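CEDBRIDGE – December 15, 2025

**Cedbridge to replace 68-year-old water main under Grarkutmont Road, starting in June**

The Cedbridge Water Department will replace 1,440 feet of cast iron water main under Grarkutmont Road next year. Work is set to begin in June and will affect 583 homes and businesses between the pump station and the rail crossing. The contract has been awarded to Altıntaş Pipe and Utility, which also handled the valve replacement on the east side of town.

The main is 68 years old. It has been repaired many times, most often in winter, and the clamps used in those repairs are now close enough together along the lower stretch that further patching no longer makes sense. Customers at the low end of the road have reported rusty water after each repair, and pressure at the hydrants there is below what the department wants to see.

The new line will be ductile iron with a cement lining and will be wider than the one it replaces. It will run on the north side of the road, under the parking lane, which keeps it clear of the gas line and the storm drain. The old pipe will be capped and left in the ground, except where it crosses the path of the new one.

**What customers should expect**

Most of the work can be done with the old main still in service. Crews will dig, lay and test the new line first, then move each building over to it one at a time. Water to a single building will be off for part of a day when its service line is moved. Notices will be hung on doors ahead of the shutoff and will give the hours.

There will also be 2 overnight shutoffs for the whole project area, one when the new main is tied in at the pump station and one when it is tied in at the rail crossing. Both will be announced on the department's website and by text message to customers who have signed up for alerts.

After water comes back on, customers should run a cold tap at the lowest point in the building until it is clear. A bathtub or laundry sink works best. Take the screen off the faucet first if it comes off easily, and hold off on laundry, hot water and the ice maker until the cold water is clear. Air in the line may make faucets spit for a short time. If the water is still discolored the next morning, call the department.

The new line will be disinfected and sampled before anyone is connected to it. Samples go to an outside lab, and no section will be put into service until the results are back and clear. A boil water notice is not expected. If one becomes necessary, it will be delivered door to door as well as posted.

**Lead and galvanized service lines**

Department records show what the public side of each service line is made of, but records for the private side are incomplete. Before construction, the department will check the pipe where it enters each building in the project area. The check takes a few minutes and needs access to the meter, which in most of these houses is in the basement. Please clear a path to it.

Where a lead or galvanized line is found, it will be replaced from the main to the meter at no charge to the owner. The owner has to sign an access form before this can be done. Tenants cannot sign for an owner, but they can ask the department to contact the owner for them. Owners who choose not to take part will be asked to put that in writing, and the new main will be connected to the existing private pipe.

Forms are available at the Water Department counter and on the website. They will also be mailed to every property owner on the project list after the new year.

**Traffic and parking**

Grarkutmont Road will stay open in one direction during working hours, with flaggers at both ends of the work. Outside of working hours both lanes will be open, and trenches will be plated or filled. There will be no parking on the north side while work is under way on that block. The south side is not affected, apart from a short stretch by the rail crossing where the road narrows.

Buses will keep to their normal route, but the stop at the bottom of the hill will move to the next corner. Trash and recycling will be picked up on the usual schedule. Carts on the north side may be moved a short distance by the crew so the truck can reach them – write your house number on the cart so it comes back to the right place.

Driveways may be blocked while the trench passes in front of them. The crew will knock before closing one. Anyone who needs driveway access at all times for medical reasons should tell the department before work starts, and arrangements will be made.

The road will get a temporary patch after each section is finished. Final paving, curb to curb, is planned for the following season, after the trench has had a winter to settle.

**Meters**

Meters in the project area will be replaced at the same visit as the service line connection. The new model, the Tromex, sends its reading by radio, so an employee will no longer have to come inside to read it. Rates are not changing as part of this project, and the first bill after a meter is replaced will show both the last reading from the old meter and the first reading from the new one. Customers who see a large difference from their usual bill should call so the readings can be checked.

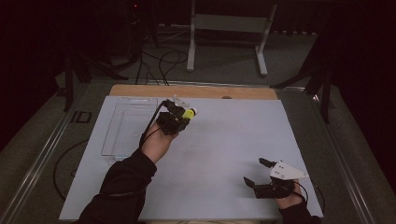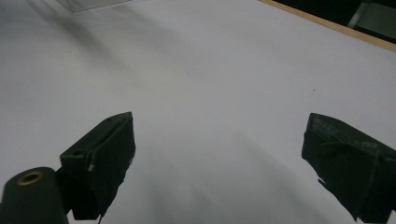

**Cost and funding**

The project will be paid for out of the water fund, with a low-interest loan covering the part that the fund cannot. No property tax money is being used and there is no special charge to the owners along the road. Service line replacement is included in the loan.

Three bids were received. Altıntaş Pipe and Utility was the lowest qualified bidder. The full bid results can be read at the Water Department counter during office hours.

**Trees and lawns**

Four street trees near the pump station are inside the dig area and will have to come down. They will be replaced with younger trees in the same strip once paving is complete. Roots of other trees will be cut by hand where the trench comes close to them.

Lawns, walks and steps disturbed by the service line work will be put back by the contractor. Grass seed will go down in the fall, and owners are asked to water it if the weather is dry. Photos of each front yard will be taken before digging so there is a record of how things looked. Private sprinkler lines and dog fences are not on any map the department has. Owners should mark these with flags, which can be picked up for free at the counter.

**Public meeting**

An information meeting will be held before construction starts. Plans will be on display, and department staff and the contractor will be there to answer questions about particular addresses. The date and place will be included in the mailing to property owners. Written questions can be sent ahead of time and will be answered at the meeting and on the project page.

**Other water main work**

Grarkutmont Road is the first of the older cast iron mains on the department's replacement list. The order of the list is based on break history, pipe age, hydrant pressure and whether the street is already due for paving. The list is reviewed every year and may change if a pipe fails sooner than expected. Residents on other streets who notice water coming up through pavement, or a wet spot on a lawn in dry weather, should report it at any hour on the department's emergency line, printed on the back of each water bill.

**Contact**

Cedbridge Water Department, customer service counter. For questions about this project, mention Grarkutmont Road when calling or writing so the message goes to the right desk.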